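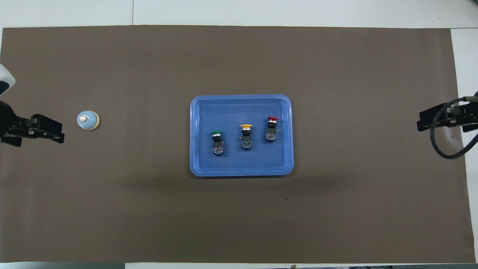
Stavent launches Pullgate, a push-button sorting kit for people who build their own control panels

Dremivitz, 2025-10-18

If you have ever spent a Saturday on your knees under a workbench looking for a green push button, hello, I feel your pain, and I have something to show you! I run Stavent, a small shop in Dremivitz that sells switches and panel parts to hobby builders, repair people and school workshops. Today we're putting our first kit of our own on sale. It's called Pullgate, and I've been itching to talk about it since May.

The idea is very plain. You get a tray, a big soft-looking brown mat to go under it, and a starter set of push-button switches in green, yellow and red. The tray is bright blue with rounded corners and a raised rim, so the parts stay inside it when you bump the table (and you will bump the table). I picked the blue myself after trying a gray one at home for a week. The contact blocks on these switches are gray too, and I kept losing sight of them. Against the blue they jump right out at you.

The switches are full-size ones, the kind you find on real machinery. Green and yellow have regular caps, and red has the mushroom shape that everybody knows from stop buttons. Each one has its black collar and its gray contact block with screw terminals, so you can wire it up as soon as you've sorted out your panel. I like to stand mine up in the tray in the order they'll go on the panel, green on the left, then yellow, then red. It saves me a lot of turning things over and squinting at labels.

Now, the mat. My first version of this kit had no mat at all and I packed it off to a few customers feeling very pleased with myself. Every one of them wrote back to ask what they should put under it! Fair enough. A white tabletop shows every scratch, and a dropped screw can bounce clear across the room. So I went looking, and settled on a flat brown one with no shine to it. It's large enough to cover most of a regular work table, with plenty of space around the tray for your screwdriver, your cutters and a cup of coffee if you're brave. It comes folded, so give it a day to relax. Mine still has a few soft creases and I've stopped caring.

Pullgate comes in 2 versions. The basic one has the tray, the mat and one switch in each color. The bigger one, which we call Pullgate Yeon after the street our shop is on, adds a second tray and brings the total up to seventeen switches, with extra greens because those are what people run out of. Both come with a printed sheet of blank labels and a short guide to setting up your table before you start. The guide is seven pages long and I wrote it the way I talk, so please forgive the side trips into cable ties.

We've made 300 kits for this first run. If they go quickly we'll make more, and if they don't, my hallway is going to be very blue for a while. You can order through the Stavent website or come by the shop on Yeon Street, where I keep an open kit on the counter for anyone who wants to press the buttons. Go ahead and press them. Kids are welcome to press them too, and they usually head straight for the red one.

Schools and clubs can ask for a group price. Send us a note saying how many tables you need to cover and we'll work something out. We also sell the trays and mats separately, for those of you who already have a drawer full of switches and would like to see what's in it.

One last thing for anyone new to this: the kit is for laying out and preparing your parts. If you're connecting anything to house current or to a working machine, please get a qualified electrician involved. The guide says the same thing on page one, in bigger letters.

About Stavent

Stavent is a small parts shop on Yeon Street in Dremivitz. We sell push buttons, contact blocks, labels and bench supplies over the counter and by mail. Pullgate is our first product under our own name.

Press contact

Reporters, bloggers and club newsletter editors can reach me through the press form on the Stavent website. I'm happy to lend out a basic kit for review, and I'd like the tray back when you're done.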